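Laltville Property Owners' Association
Minutes of the February meeting
Held in the upstairs room, Clirnine Hall, 7.30 pm

Chair: Elínborg Baldursdóttir
Minutes taken by the secretary. Apologies were received and are listed in the attendance book.

1. Minutes of the last meeting

Agreed as a fair record, with one change. Under item 4 the words "the council has promised" should read "the council has said it hopes". The chair asked that this distinction be kept up in future, as the association had now twice repeated a hope as a promise and been embarrassed both times.

2. Matters arising

The letter to the council about the backlog of licence applications has had a reply. It was read out. It thanks the association for its interest, confirms that applications are dealt with in the order they arrive, and does not say how long any of them will take. A member from Tanabe Road said she had been given three different answers by telephone and would have preferred none. The secretary is to write again and ask for one figure in writing.

The question of who holds the spare key to the filing cabinet was carried over again.

3. The rental inspection by-law

This took up most of the evening.

The chair set out where things stand. Under the by-law as passed, an inspector may enter any let house or flat in Laltville on two days' notice. No complaint is needed and the tenant does not have to agree. If either the owner or the tenant refuses entry the owner's licence can be suspended, and an owner whose licence is suspended may not collect rent. There is no step at which anyone independent of the council looks at whether the inspection is justified.

She said she had read the council's explanatory paper twice and still could not find the problem it was meant to solve. The paper speaks of "widespread concern" and gives no source for it. It refers to a pilot at Doritz Court but leaves out what the inspectors found there. The association asked for the pilot results in the autumn and was told they were being prepared for publication. They have not been published.

Several members spoke. The main points were as follows.

A member with two flats above the bakery said he had no quarrel with being inspected and had let the council in whenever asked. What he objected to was being punished if his tenant said no. One of his tenants works nights and had already told him she would not be opening the door to a stranger at ten in the morning, licence or no licence. He did not see what he was supposed to do about that, short of letting the inspector in with his own key, which his tenancy agreement forbids.

Another member thought the association was making too much of it. In her view the council had neither the staff nor the wish to inspect every let property, and the power would be used against the handful of owners everybody could name. The chair replied that this might well be so, but a power that is safe only while the council is short of staff did not strike her as much of a safeguard. If the council meant to go after bad landlords it could have written a by-law that said so.

A tenant of Doritz Court, attending as a guest, was invited to speak. She said the inspectors had been polite but had opened wardrobes, and that one had taken photographs in the bedroom without saying what they were for. She had asked for copies and had not received them. She had no complaint against her landlord and had not been asked whether she had.

There was a question from the floor about the fine. The by-law gives it as up to 1,000 for each refusal. It is not clear whether a second knock on the same door in the same week would count as a second refusal. Nobody present could say, and the council's helpline had told one member that it would "depend".

4. Legal advice

The chair reported on a conversation with a law centre that takes on cases of this kind without a fee. The centre has asked to see the by-law, the explanatory paper and any letters members have had. It has made no commitment. The chair wished that to be recorded plainly, as word had already gone round that the association "had lawyers".

As she understood it, the likely argument would be that entry to a home without consent needs a warrant, and that an owner cannot be fined for a tenant's refusal. The centre thought the second point the stronger. It also said that a case brought jointly by an owner and a tenant would be taken more seriously than one brought by owners alone.

A member asked what it would cost if the case were lost. The chair did not know and would not guess. The law centre does not charge for its own time, but an order to pay the council's costs was possible, and she had not been given a clear answer on whether the association or the named parties would have to meet it. Until that was settled in writing she would advise members not to put their names to anything. There was some grumbling at this from the back of the room, where it was felt that the association always waited too long.

Another member said he was doubtful about courts altogether. The last case in the district had gone on for five years and the by-law in question was repealed for other reasons halfway through. The chair agreed that this was a fair description of what happened.

Resolved: that the papers be sent to the law centre, that no member be named as a party without written advice on costs, and that the matter come back to the next meeting. Carried, with 2 against.

5. Newsletter

The spring issue is nearly ready. It will carry a plain account of the by-law, a page on what an owner and a tenant may each ask an inspector to show at the door, and the usual notices. The editor wanted the front page headed "Your home is no longer your own". The chair thought this was more than the association could prove and it was changed to "The inspection by-law: what it says". The editor asked for his disagreement to be minuted. 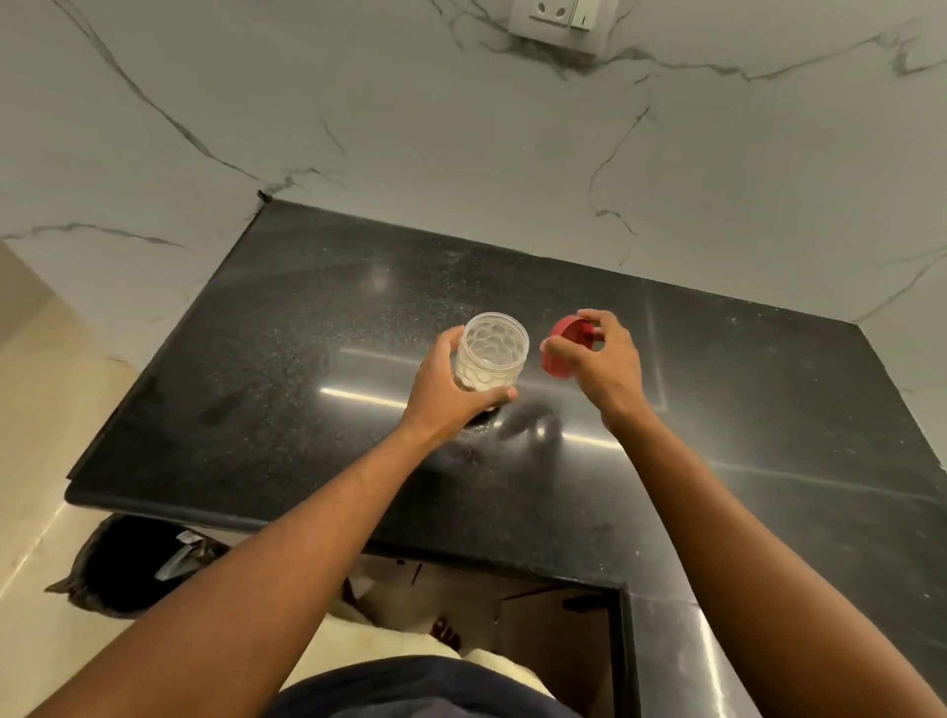
The page for tenants was discussed at some length. A first draft told people that an inspector would look only at "safety matters", and the chair doubted it, as the by-law speaks of "the condition and use of the premises" and sets no limit on either. A kitchen is the usual starting point and it is also where people keep their private things in plain sight. A clear jar with its red lid off over the worktop is part of somebody's day, and she could find nothing in the by-law to say an inspector may not write it down. One member said this was far-fetched. The chair said she hoped it was, and asked him to point to the clause that ruled it out. The draft will now say that the by-law does not list what may be looked at, and that tenants may ask for the purpose of the visit in writing.

Copy to the editor in time for the printer. The issue will run to 8 pages.

6. Deposit scheme

The council is consulting on a local scheme to hold tenants' deposits. The consultation paper claims it will "pay for itself" and gives no working. The national arrangements already cover the same ground and no one present had heard of a deposit going missing under them. It was agreed to respond, briefly, asking for the figures and for the reason a second scheme is needed.

The member from Tanabe Road offered to draft the response. Accepted with thanks.

7. Subscriptions

Reminders have gone out. The rate stays as it is for another year. A suggestion that the association set up a fighting fund was not put to the vote, the chair taking the view that money should not be collected for a case that does not yet exist.

8. Any other business

The hall has asked that chairs be stacked against the far wall and not by the fire door.

A member asked whether the councillor for the ward would be invited to the next meeting. He has been invited before and sent an assistant, who took notes and answered no questions. It was agreed to invite him again, and to send the questions ahead so that he cannot say he was not told.

The guest from Doritz Court was thanked for coming and asked to let the secretary know if her photographs arrive.

The meeting closed at 9.40 pm.

Actions
Secretary: second letter to the council on licence times; papers to the law centre; invitation and questions to the ward councillor.
Chair: written advice on costs.
Editor: revised tenants' page to the chair before printing.
Filing cabinet key: carried over.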